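The Skarnbridge Housekeeping and Fittings Bulletin
November issue

ITEM 3. ROUND BEDSIDE TABLES: DRAWER, TOP AND TELEPHONE

Applies to: all bedrooms fitted with the round bedside table
Replaces: the note on bedside tables in the spring bulletin

The round tables have now been in use long enough for some patterns to show in the fault book. Most entries concern the drawer. A smaller number concern the top, and a few concern the telephone and its cord. The points below are to be followed from this issue onwards.

Drawer

The drawer runs on metal ball-bearing slides fixed to its sides. These need very little attention but do not tolerate grit. When a drawer is reported as stiff, pull it out as far as it will go without force and look along both rails before doing anything else. Hair, lint and the small paper discs from hole punches account for most of the stiff drawers reported at Skarnbridge. Lift these out with a dry brush. Do not use furniture spray on the rails. It leaves a film, the film collects dust, and the drawer is back in the fault book within the month.

If the rail is clean and the drawer still drags, check the screws. A screw head standing proud by even a small amount will catch on the moving part of the slide. Turn it down by hand. Power drivers are not to be used on these tables, as the side walls of the drawer strip easily.

The curved front should close in line with the body. A front that stands out at one end usually means that something has dropped behind the drawer. Magazines and phone chargers are the usual finds. Take the drawer out to retrieve them and do not push against the obstruction.

The supplier, Lovetti, rates the slides for 2,000 openings between inspections. We have no means of counting openings and will inspect at each deep clean instead.

Top

The top has a slightly raised rim with a shallow groove inside it. Spilt drinks settle in the groove and stay there after the flat part has been wiped. Wipe the flat part along the grain, then follow the groove round with a folded cloth, then dry both. Rooms on the Iltum corridor have shown pale marks in the groove nearest the bed, and these tables will be re-oiled in turn. Please do not attempt to rub the marks out.

Avoid standing anything wet on the rim itself. The thick edge is the part guests take hold of when getting up, and it wears first.

Telephone and cord

The telephone stays at the back of the top, near the wall. This leaves the front clear for a glass and a book, and keeps the handset within reach of the bed. Check that the handset is seated fully in its cradle. A handset left slightly off will hold the line open, and reception then sees the room as engaged.

The coiled cord should hang freely. If it has twisted on itself, lift the handset, let it hang from the cord over the edge and allow it to unwind, then replace it. Make sure no loop of cord can be trapped by the drawer when it is closed. Cords with split covering go to the fittings store for exchange — do not tape them.

Keypads are to be wiped with a cloth that is damp and no more. Fluid sprayed directly on to the buttons runs underneath them.

Position

The table stands in the corner beside the headboard, with a gap left between its base and the bed so that the linen can be tucked without moving anything. Where it has to be moved, lift it. Dragging marks the floor planks and strains the cable behind.

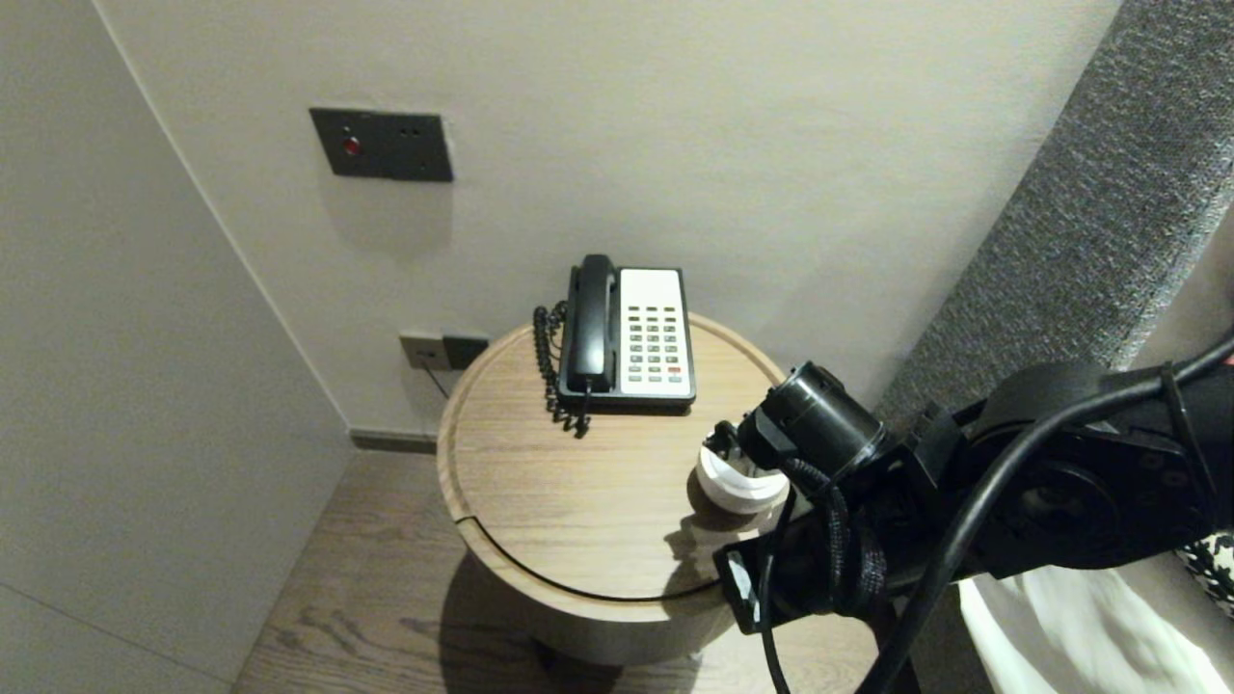
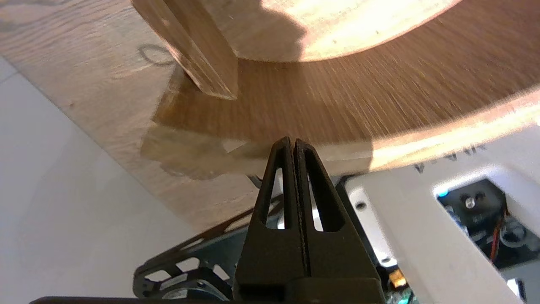
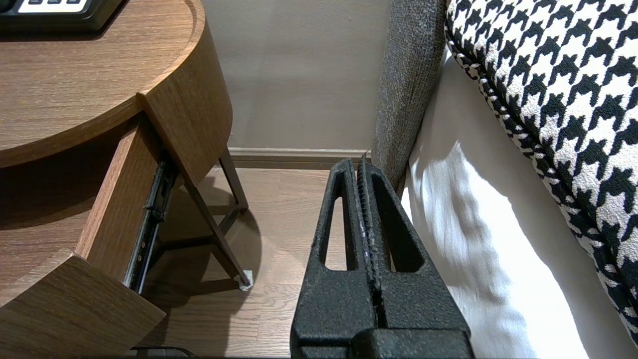 ITEM 4. SPARE SLIDES AND CORDS

A delivery of 400 replacement screws and a small stock of slides has been received from Palaniappan and is held in the fittings store, bay 2. Slides are issued in pairs. Enter the room number and the side replaced in the book, and return the old slide even if it is bent. Handset cords are on the shelf below and are issued singly against the damaged one.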